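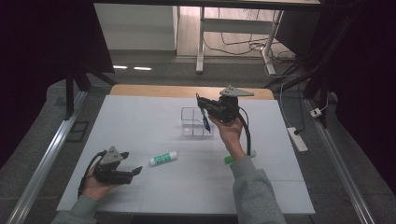 Viernes, 16:00. Revisión de las dos pinzas manuales de la celda Flestine. Reapretados los tornillos de la placa triangular en ambas, 4 por placa. La derecha tenía holgura en los dedos -- ajustada y anotada en la hoja 26. El cable de la izquierda roza el perfil de aluminio al girar la muñeca; pendiente una brida. Gaétan Wong pide repetir el cero antes de la sesión 29. Lo haré el lunes, con el tablero despejado.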